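Drunari Field Kit: Set-up Guide
Section 4 – Keeping and observing a stick insect colony

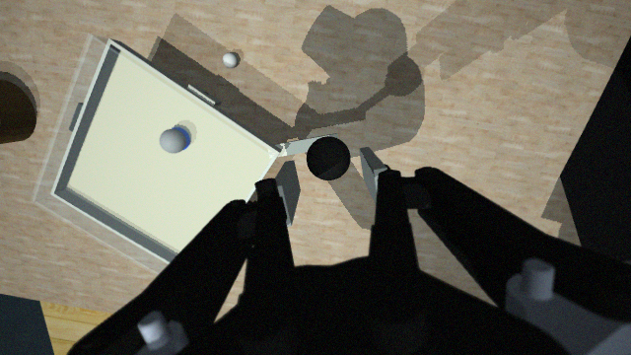
Deok-su Koo wrote to us after the first edition that the steps on humidity came too late in this section, and that by the time he reached them his first batch of nymphs had already gone through a bad moult. The humidity steps now come before the animals go in.

Before you start

You will need the mesh enclosure, the two thermometers, the spray bottle, the narrow-necked water jar and a supply of fresh eucalyptus or bramble. Set everything up the day before your eggs or nymphs arrive.

Caution: Do not use leaves from roadsides, sprayed gardens or florists. Pesticide residue at levels harmless to people can kill a whole colony overnight.

4.1 Preparing the enclosure

1. Stand the enclosure upright. The inside height must be at least three times the length of an adult insect. Stick insects hang down from their old skin when they moult and need the drop.
2. Line the floor with plain paper towel. Soil and bark look better but hide eggs and grow mould.
3. Fix one thermometer near the top and one near the floor.
4. Place the enclosure out of direct sun, in a room that stays close to 22 degrees.
5. Mist one side panel lightly in the evening and leave the enclosure closed overnight.
6. Check it in the morning. The panel should be dry. If beads of water are still there, use less spray or open the top vent halfway.

Note: The Skundov strain prefers drier air than the Han strain. Mist every second evening for Skundov and every evening for Han.

4.2 Adding food plants

1. Cut stems to 30 centimetres and put them in the water jar.
2. Pack the neck of the jar with cotton wool. Nymphs will walk down a stem into open water and drown.
3. Replace the stems when the leaves curl or lose colour, even if plenty is left uneaten.

4.3 Moving the nymphs in

1. Lay the transport tub on its side inside the enclosure and take off the lid.
2. Leave it there until the nymphs have climbed out – this may take until after dark.
3. If one stays behind, let it walk onto a soft paintbrush. Do not pull it by the legs. A nymph can shed a leg to get away, and the new one grows back over several moults.

Keep no more than 20 nymphs in one enclosure. Crowded animals chew each other's legs and antennae.

4.4 Recording eggs

Females of both strains can lay without mating, and the eggs drop to the floor. Change the paper towel weekly and tip the eggs into a labelled tub with a little damp sand. Write the strain and the month of collection on the lid. At Flilletthorpe, eggs collected in April took 117 days to hatch, so do not throw a tub out because it seems to be doing nothing.

Caution: Never release insects or eggs outdoors. Freeze unwanted eggs for two full days before putting them in the rubbish.

Contact: Drunari Field Kits, Flilletthorpe | © Drunari. All rights reserved. | Back to top
3 comments | 22 shares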